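Subject: Re: [bench-hardware] Cable clamps on the breadboard: spacing and marking
From: Emília Kopecký
To: bench-hardware list

On the Hovberg thread, Urban wrote:

> We are copying the clamped cable layout from Hemedton for our own
> board. Two questions before I order brackets. Does one screw per
> clamp hold well enough, and do you mark the cable itself or keep
> the positions on a drawing? Ours creeps when the free end is
> handled, and by October I had lost track of where it started.

Views of the board first, then answers in the order asked.
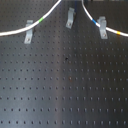
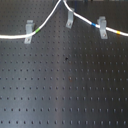
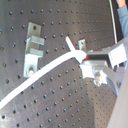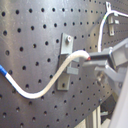

1. Screws

One screw per clamp, through the foot and into a threaded hole. It is enough for a light cable provided the foot sits flat. The weak point is rotation. A single screw lets the bracket turn if the cable is pulled sideways, and a bracket that has turned by a few degrees will pinch the jacket on one side. Tighten with the cable already in place and the bracket square to its run, then check again after the first day of use.

If you expect regular side loads, use a foot with two holes. I would not add a washer under a narrow foot, as it reduces the contact area and the bracket rocks.

2. Marking

Mark the cable. A drawing gives you the hole positions, but it says nothing about how much cable has gone through each clamp. We use narrow bands of coloured tape. The second view has green, blue and yellow-orange bands on the white cable. Put a band a short, measured distance from a clamp and write that distance down. If the gap changes, the cable has moved. Do not put the band under the clamp, where it cannot be read and adds thickness.

Cut the tape ends square and overlap them by about 2 mm. Longer overlaps lift at the edge and catch on the bracket when the cable is fed through.

3. Slack

You did not ask, but this is the likely cause of your creep. Leave a generous curve between clamps. A straight run passes every tug directly to the next clamp, whereas a curve takes up small movements. Our cut length is 215 mm longer than the straight-line distance, and I would start from a similar allowance and trim later.

4. Ordering

The Stolska brackets come in packs of 17, so two packs will cover your layout with spares. Check the screw thread against your board before ordering, as the packs are sold without screws.

Please send the outside diameter of your cable to the list. If it is thicker than ours, the clamp opening needs checking too.

Emília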